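Workshop notebook, 9 May 2025
Extension leads and the Kater bench 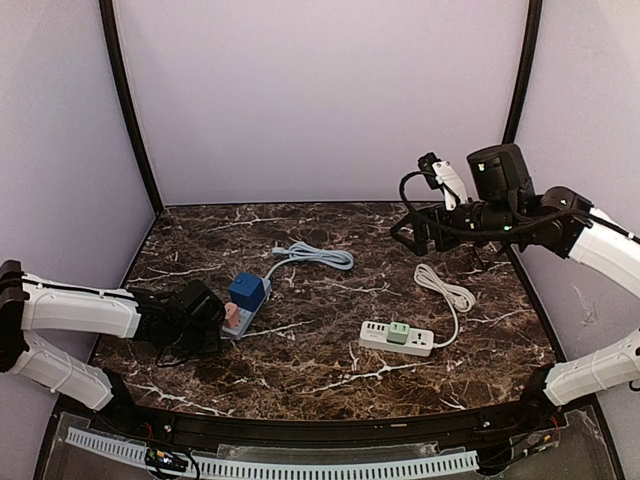

Mohammed-Awal Atinga, bench technician

Spent the morning on leads again! Theophilus wanted the old ones from the Zilwood store gone through before July, so I did the lot (with the radio on, bit of a treat). Longest run is 30 m and it had been left wound tight on its drum, which I keep moaning about. Unwind it fully before you load it, please.

Lead 174 has a cracked plug top, so it's in the red bin. Lead 145 passed but the sheath is scuffed near the socket end, and I'd like a second opinion, Theophilus, when you're back from Prasertsri. Coiled cords are a pain to label, the tags slide off – tried heat-shrink and I'm quite pleased with it.

Still need 9 fuses, 3 A if Gerkolow has them in.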